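Ellwood Shape Blocks - Workshop Gallery

This page covers the printed block set and the board it is laid out on at the Tapley workshop. Page last revised 17th February. The blocks are plain prisms and columns, drawn so that each one stands on a flat base. Colours were set by the filament in stock and carry no meaning in the sorting tasks.

The board is maple butcher block, made up of long strips with the grain running lengthways. It was oiled in November with two coats of Plornia board oil, then left flat for 13 days before use.

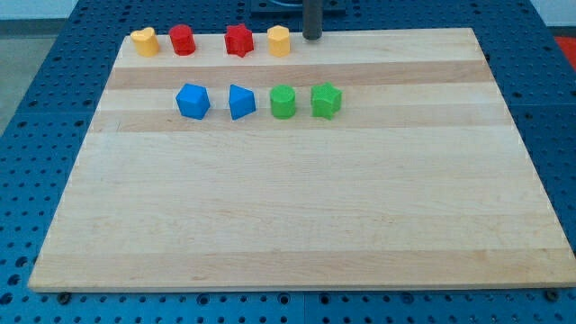
Oil was chosen over varnish for ease of repair. A scratch can be rubbed down with 2000 grit paper and oiled again on the spot, while a varnished top would need stripping back to bare wood.

The blocks are left as printed, with no sanding or paint. The slight texture helps with grip. Stars take longest to print - the ridged sides slow the outer wall - and are the first to show wear at the points.

Block files are listed under Kostona, set 2. Print with the flat face down.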